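1/ Notes from a week of comparing two fingertip sets on the same arm. Same controller, same wrist camera, same enclosure. The only thing changed between runs was the pair of fingers. Long thread, mostly numbers and complaints about calibration.

2/ Set A is the Skitness stock pair: short, stiff, flat inner faces. Set B is the Wodereck pair: black, wide at the base and narrow at the tip. Both bolt to the same carriage with four screws. The swap takes nearly 40 minutes if you redo the zero properly, and you should.

3/ Controller is a Zivatora, firmware from June. It closes on position or on motor current. I ran everything on current, with the limit set to 700 mA. Position mode gave tidier logs but it crushed one paper part before I caught the offset.

4/ Test parts are light and awkward on purpose. Paper tubes, card, thin printed sheet, plastic pegs. Anything heavy and square gets picked up by either set and tells me nothing.

5/ Total was 253 grasps, with 112 of those on Set A. Set B got the rest, as I repeated one block after finding a loose screw on the left finger. The block with the loose screw is thrown out and isn't in the total.

6/ First result: rolled paper. Set A flattens the tube before the current limit trips. Set B touches along a narrower strip, so the load builds later and the dent is smaller. Neither set leaves the tube unmarked at 700. At lower limits Set A drops it on the lift.

7/ Second result: flat sheet. Set A can't get under an edge at all unless the sheet is already curled. Set B can, if the approach is slow and the tips are nearly shut on the way in. Still the worst part class for both. I would not put either on a line that handles single sheets.

8/ Third result: pegs. No useful difference. Set A centres them slightly better because of the flat faces. Set B lets them rotate a little between the tips, and for an insertion task you would have to correct for that.

9/ Camera next. It sits at the wrist and looks out past the fingers, so finger shape decides how much of the work you lose. Set B takes up a fair bit of the lower middle of the view when closed. The back panel with the trapezoidal notch is my alignment reference.
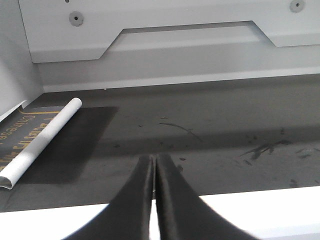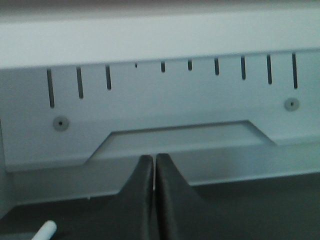 Set B in both, tips close together, notch behind.

10/ Alignment method. I fit the top edge and the two slanted sides of the notch, then solve for wrist pose against the panel drawing. The top edge is long and straight and gives good roll. The slanted sides give left-right. Depth is weak from the notch alone, so I add the round holes when they are in view.

11/ The slots higher up on the panel looked like a better target on paper. Lots of vertical edges, regular spacing. In practice the shortest ones near the middle vanish from the edge detector as soon as the exposure moves. I dropped them and went back to the notch.

12/ Exposure is the real problem. White panel, dark base, dark fingers. Auto exposure meters on the panel and the tips go muddy against the base, so the tip gap can't be measured. Locking exposure for the tips washes out the panel edges. I ended up with two captures per pose, one for each, and merged the fits. Slow, but repeatable.

13/ Tip gap by camera versus tip gap by encoder: they agree when the fingers are unloaded. Under load Set B flexes outward and the encoder doesn't see it. If you run Set B, don't trust the encoder for part width.

14/ I also tried the Illés driver in place of the Zivatora for one afternoon. The current reading is smoother and the trip is later. Same dents on the paper, different number on the screen. Went back to the Zivatora for the rest so the data would match.

15/ Where I've landed for now: Set B for paper and card, Set A for pegs. No single pair does both well. A harder version of Set B with a short flat near the tip might, and I have a drawing for that but no parts.

16/ Still to do: repeat the sheet test with a slower approach, log motor temperature, and paint a matte grey strip on the Set B tips so the camera can pick them off the base. Will post the sheet results on Sunday if the runs finish.

Recent threads
Current limits and why mine were wrong
Wrist camera mounts: three brackets compared
Zivatora homing routine, annotated
Backlash on a cheap parallel carriage
Cable routing past joint five
Fingertip pads: silicone, rubber, bare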